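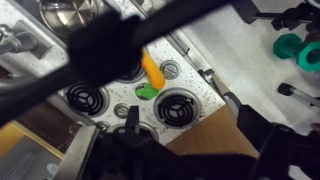

What has the Clillard Hall music residency delivered since the last report?
Two of the five planned recordings are finished, the touring component is on schedule, and the schools component is running behind and will need a revised timetable.

Progress report to the Skendari Fund for Regional Music
Reporting period: second period, ending March
Grant recipient: Clillard Hall Music Association
Report prepared by: Nadine Chamoun, program manager

Background

The Association received funding to support a resident ensemble of singers and players working from the songs and dance tunes of the river towns. The residency is based at Clillard Hall, which opened in 1899 and has been used for concerts and dances for most of its life. The funded program has three components: recordings of new arrangements, a regional tour, and workshops in secondary schools. Matters covered in the first report are repeated only where they have changed.

Recordings

The agreement provides for five recordings, each consisting of one extended work or a group of shorter songs. Two have been recorded, mixed and approved by the ensemble. The third has been recorded in full and is waiting on mastering. The remaining two are in rehearsal.

Sessions were held in the main auditorium in preference to the studio originally proposed. The ensemble asked for the change after the first rehearsals, as the horns and the upright piano sounded noticeably better in the larger room. The Fund's program officer approved the variation by email. It produced a modest saving on studio hire, most of which was absorbed by additional microphone rental and by the cost of turning off the air handling outside normal hours.

Rights clearance has taken longer than expected. Three of the songs selected for the fourth recording were thought to be traditional, but one was found to have a credited composer whose estate is administered by Pulteck Music Publishing. Correspondence with the publisher has been cordial and a licence is expected shortly. Should it be refused, the ensemble has a substitute song ready — a waltz already in its live repertoire.

Touring

The tour consists of six concerts. Four have been presented and two remain. Attendance was strong at the first three venues and weaker at the fourth, where the Friday date coincided with a football final that had been rescheduled after our contract was signed. The venue manager has offered a return date at a reduced hire fee. The Association would like to accept, subject to the Fund's agreement that the return concert may be met from the existing travel allocation.

Audience comments have been favourable, particularly about the spoken introductions in which band members explain where each tune was collected and who taught it to them. Some patrons at the second concert found the amplification too loud for the size of the room. The sound plan was revised before the next date and no further complaints were received.

Schools workshops

This component is behind schedule. The original plan assumed that workshops could be timetabled early in the school year. Both participating schools asked for later dates owing to staff changes in their music departments. Sugawara College has now confirmed its dates and the second school has given provisional ones. Teaching materials, including part-scores graded for less experienced players, are complete and have been sent to both.

The Association does not seek additional funds for this component. It does seek an extension of the completion date, to the end of the following school term.

Expenditure

Total expenditure is around 6 per cent below the budgeted figure for the period. The difference is due almost entirely to workshop fees that have not yet fallen due. Artist fees have been paid at the rates set out in the agreement. Freight for the piano tuner's equipment and the larger percussion was higher than budgeted and has been offset against accommodation, where several players were billeted with local families.

Matters for decision

The Association asks the Fund to approve the return concert as described above, and to approve the extension for the schools component. A decision on the return concert would be appreciated first, as the venue is holding the date without a deposit.

Next period

Work will continue on the fourth and fifth recordings, and the two remaining concerts will be presented. A final acquittal, with audited figures and copies of all five recordings, will be lodged once the workshops are complete.

Related items
Residency progress report, first period
Clillard Hall concert calendar
Part-scores and notes for music teachers
Skendari Fund: guidelines for variations and extensions
Booking the main auditorium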